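Chapter 3
Keeping a series alive

Most games are sold once. A studio makes a title, ships it and moves on to something else. A series works differently, as each new entry is sold partly on the memory of the last one. This chapter looks at what happens when that memory starts to wear thin, and at the choices a publisher has when it does.

We begin with Skullilus, a cooking and trading game first released by the small publisher Vultico. The first version sold 3,015 copies in its opening month, which was enough to pay for a second. Over the following years the studio added new towns, new recipes and a longer story, but kept the same controls and the same price. Players who had bought every entry began to skip one, then two.

Li-hua Ng, who led design on the later games, kept a record of every change asked for by players. By June the list held 315 requests. Only 16 were about new content. The rest dealt with menus, saving and loading times — matters the studio had treated as finished.

Vultico then had to decide between resting the series and selling it. An offer came from Skenard, a larger company that wanted the name but planned to replace the team. Section 3.1 sets out the terms of that offer. Section 3.2 covers the cost of leaving a series alone, and Section 3.3 compares the case with Agbayani, a racing series that changed hands twice.

Before reading on, write down a game series you have stopped buying and the point at which you stopped. You will need your notes for the task at the end of Section 3.2.
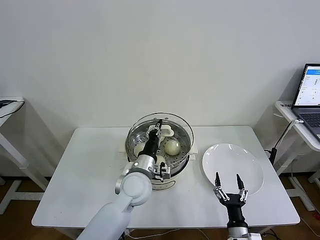
Figure 3.1 Round white buns in a stainless-steel steamer basket.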